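Speaker notes: Living With a Big Room
Panley evening talk, 14 minutes plus questions

Opening
Thank everyone for coming out in December, and thank Olaia Manzano for the soup. Say who I am (the person who has spent 2 years fussing over other people's high ceilings, and loving it). Ask who here works in a converted space. Wait for the hands, they always go up slowly!

Slide 1: The floor
Start low. Bare concrete is lovely to look at and hard on the knees, so talk about mats and where people really sit down. Tell the Barroso story, but keep it short this time, Aitana says I go on. Mention cables and walking routes.

Slide 2: Up above
Most of us never look up until something hums. Trays, conduits, light panels, air conditioning, all of it out in the open. Ask them whether they would hide it. I used to say yes, and Estíbaliz Benítez talked me round over a very long lunch.

Slide 3: Softening the light
Let them look for a moment before talking. Point out the big round diffuser on its black stand, then the washing machine over on the left, and how homely a thing like that feels under so much ductwork.
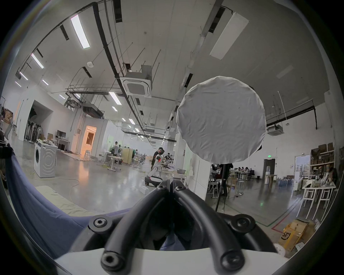 Slide 4: What to try first
Borrow before you buy. Hang a cloth, move one lamp, live with it for a while. Hand out the Faneck sheets (35 printed, ask couples to share).

Questions
If it goes quiet, ask Maximiliano Cantero about curtains.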